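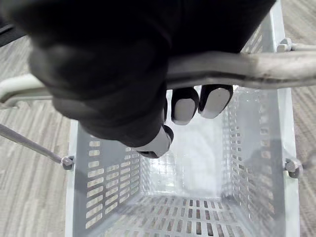

Lev Romaniuk wrote:

> Did the grasp numbers on handles hold up once you stopped resetting by hand? The last writeup had 2000 demos and one success figure, and I couldn't tell if the policy was learning when to close or just closing at a fixed height. Also what are you using as the contact signal, I thought the fingertip pads had been dropped after November.
>
> Second thing. Is the wrist view the only view at train time or only at test time? Makes a big difference to whether we can reuse any of it at Vemthorpe.

Hi Lev, hi all,

Quick answers between runs, sorry for the fragments.

Fixed height - yes, partly. The old policy was mostly cheating. We shifted the start pose up and down and it kept closing in the same place, so a good share of that success figure was the reset being too tidy. Should have caught it. The writeup on the wiki still has the old number, please don't cite it.

Now at 2280 demos, extra ones all with the start height and yaw jittered. Same task, shopping basket on carpet, get the hand around the carry handle and lift. Basket is empty in all of these, loaded is a separate set and not labeled yet.

What changed in the method:

- close command is its own head now, predicted seperately from the arm motion. Before it was one more action dim and it got smoothed to mush
- loss on that head is weighted up near the transition, otherwise it learns "stay open" and looks great on paper
- action chunks cut in half. Long chunks sailed right past the handle

Contact signal: none at the moment. You remember right, pads were dropped as an input. They're still on the fingertips, we just don't read them into the policy. Close timing is from the wrist picture plus finger joint positions. I'd like to put them back but the Clorden driver drops packets and I don't trust the timestamps.

View: wrist only, both train and test. There is an overhead stream in the logs but it never goes into the network. So for Vemthorpe you should be fine as long as your mount angle is close to ours. Kasprzak's mount tilts the camera more and the policy went noticeably worse on it, no fine-tune tried yet.

Failures, since you'll ask. Main one is the thumb. On handles lying down near the rim it comes in low and catches the rim before the fingers are round the bar, then everything stalls. Second one is grabbing off center, the lift starts and the basket swings. Not counted as a success unless it settles, which I think is stricter than what Takonum do, so careful comparing the two tables.

Also - the hand itself covers half the view by the time it matters. I tried masking the glove out, made no difference at all. Tried a 2 frame history instead, small help on the timing, nothing on the thumb thing. Left it in.

Full eval not done. Won't quote a rate until the jittered starts are through, last time taught me that. Checkpoint is 3056 in the shared folder if you want to poke at it, config sits next to it. Ignore the one marked final, it isnt.

If anybody has tried a separate close head with a suction tool I'd like to hear how you set the weighting. Ours was picked by hand and I have no good argument for it.

Going back down to the rig, will read replies tonight.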